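We use cookies to remember your login. Accept / Manage

Filed under: Robots & Automation > Can It Do My Job Yet?

solder_and_tea wrote:
My repair shop, Drusby, has priced up an arm. The Govska salesman says it'll strip and refit old office towers while I do the invoices. It quotes 991 jobs without a fault, which is more than I've managed. 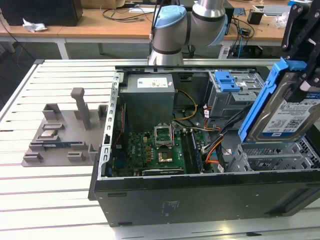 I'd settle for one that puts a hard disk back and doesn't sulk. Anyone running one for real?

mrs_belosach wrote:
No, and it can't do my ironing either. Drive caddies are the easy bit – big plastic handle, one way in. Ask him about cables.

EstrellaXolalpa wrote:
Disagree. Our bench has got through almost 200 drives and I've stopped hovering. The carrier has to go past a heap of wiring, and it copes. 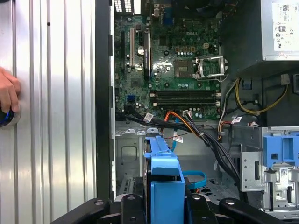 Valdovinos, Sep 4, 2020

Typed up from my bench notes, as promised to Estrella. Drives, fine. Memory, fine if the latches are open. Processors I still do myself, holding my breath.

mrs_belosach wrote:
So you bought an arm and kept the frightening part. My dishwasher has the same arrangement with the roasting tin.

Related threads
Robot hoovers v. stairs
Is 2 arms better than one?
Folding towels: January results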